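News > Arts & Crafts > Fiber
2 comments | 14 shares

Varkdale quilters open winter show

A show of wall hangings and small quilts opens in Varkdale in November, with work by members of the Brostberg fiber group. Admission is free.

Chantal Dufour, who teaches the group's hand-stitching class, has three pieces in the show. The largest took her two years and uses about 1550 scraps of dyed cotton and felt. She began sewing after a wrist injury kept her from weaving, and she said the slow pace of the work helps her sleep.

Most pieces are for sale. The Amarasinghe prize, worth $1000, goes to a first-time exhibitor and will be announced at 3 p.m. on opening day. Visitors can also try a beginner stitching table run by members.
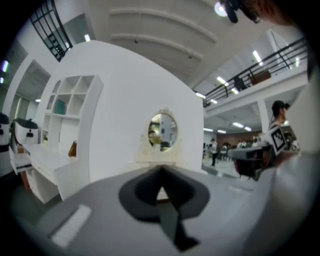
Do I need to bring my own thread for the stitching table?
Thread, needles and fabric are all provided at the table.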